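工单：展示台面餐具摆放与清单不符
提交人：Mitali Thambiah
所属项目：Sundmont 样板厨房
优先级：普通
状态：已解决

问题描述
上午 10:20 按 Gazi 版清单核对台面，系统提示“托盘未登记”，整组餐具无法确认入库。清单里这一组应包括杯子、碗、仿真煎蛋、砧板和托盘，总价 1,750。重新提交过两次，提示相同。换了另一台电脑登录，结果一样。

台面现状：

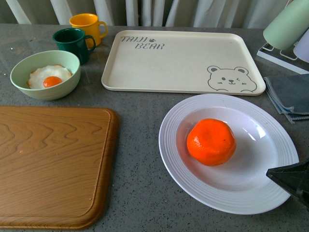 灰色斑点台面，左侧为杯子、碗和砧板，后方为 TAIJI BEAR 托盘

补充信息
1. 清单里托盘的名称写的是“米色长方托盘”，没有写盘面上的字样。
2. 杯子在清单里登记为“黄”和“绿”，绿色那只是深绿，系统里可选的只有“浅绿”和“绿”，我选了“绿”。
3. 碗是浅薄荷绿，登记时也归在“绿”下面。
4. 仿真煎蛋单独有一个编号，放在碗里一起登记时没有报错。
5. 砧板带一圈浅槽，清单里归在“木制品”，已通过。

处理记录

10:45 Ashraful Wijesinghe
已接单。先看托盘。Ploker 后台里同时有两条托盘记录，一条叫“米色长方托盘”，一条叫“奶油色托盘（熊）”，尺寸填写完全相同。怀疑是同一件物品录了两次，核对时系统不知道该对哪一条，就报了未登记。

11:05 Ashraful Wijesinghe
查了录入历史。第一条是从 Pranance 的旧表导入的，第二条是后来手工补的。旧表的名称栏限 20 个字符，品牌字样当时填在备注里，导入时备注没有带过来。请提交人看一下托盘上的字和图案，确认是不是第二条。

11:20 Mitali Thambiah
看过了。左上角印的是 TAIJI BEAR，右下角有一个灰色线条的熊脸，眨着一只眼。和第二条一致。仓库架子上没有别的米色托盘。

11:30 Ashraful Wijesinghe
收到。处理步骤如下：
删除“米色长方托盘”这一条；
把“奶油色托盘（熊）”改名为“TAIJI BEAR 托盘”，颜色栏填“米色”；
清空这一组的核对缓存，重新生成清单；
碗的颜色改为“薄荷绿”，和深绿杯子分开，以后按颜色筛选不会混在一起。

删除旧条目时弹出“该条目被引用”。引用它的是上一版陈列方案，已停用，先解除引用再删，第二次删除成功。
颜色选项里增加了“深绿”和“薄荷绿”。原来的“绿”保留，别的项目还在用。

13:10 Mitali Thambiah
新清单已经拉下来。杯子、碗、煎蛋、托盘全部通过。沥水架不在这一组里，它属于水槽区，请不要并进来，上次并进来以后总价就对不上了。
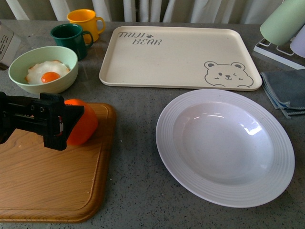

13:40 Ashraful Wijesinghe 回复，沥水架维持在水槽区不动，单价 80 也不改。餐具组的总价重新算过，还是 1,750，重复的那条托盘没有填价格，所以没有影响。以后新增托盘、碗这类东西，名称里请直接写上盘面或碗底的字样，不要放进备注；没有字样的写颜色和形状，颜色从下拉框里选，不要手打。

14:05 Mitali Thambiah
明白。另外问一句，煎蛋要不要和碗绑定成一件？每次收拾台面都是一起拿走的。

14:15 Ashraful Wijesinghe
暂时不绑。绑定以后单独换碗就要重建条目，这个项目的条目上限是 200，能不占就不占。可以在碗的“搭配”栏里填煎蛋的编号，打印清单时两行会排在一起。

14:30 Mitali Thambiah
已填，打印正常。可以关单。

关闭原因：重复条目已合并，清单重新生成
遗留事项：旧表备注栏未导入，其余分组待逐项检查，另开工单跟进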